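Etim workroom – gallery, the table and the rest

29 Apr 2024

Quick page, more later. We moved the Etim workroom over to Plostport and people keep asking what it looks like now. Mostly white. Mostly table. Still unpacking, so dont expect much on the walls.

The old place had four mismatched desks pushed together with a gap down the middle that ate pens. Got sick of it. One big flat top was the whole wish list, everything else could wait.

Budget was 4000 for the lot – table, lights, shelving, paint. Shelving came from Firent, flat packed, 10 boxes, two of them with the wrong screws. Sorted in the end. Paint is plain white from the Prornmont range, second coat went on late and you can smell it a bit by the door still.

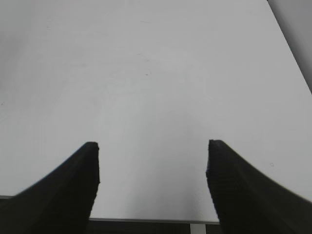 White was a bit of an argument. Gray hides marks better, wood looks warmer, all true. But small parts show up on white and thats what we need most days. Specks and little nicks come with it, you wipe, you move on. No mugs on the top please, theres a shelf for mugs.

Lights next. Went for soft and even, no hard spots if we can help it. One corner still wants sorting, have moved the lamp twice. May try a second one if theres money left over.

Things people asked:

Does it wobble – not since the feet were leveled. Took 40 minutes and a lot of folded card before somebody found the proper wrench.

Can I book it – yes, sheet by the door, mornings go first. Clear the top when your done, all of it, tape too.

Is the old stuff going – desks are spoken for. 10 stools left, free, bring a car.

Storage drawers not in yet. Firent say September, we'll see. Untill then boxes live under the window and the labels are on the short side.

More pictures when the shelves are up.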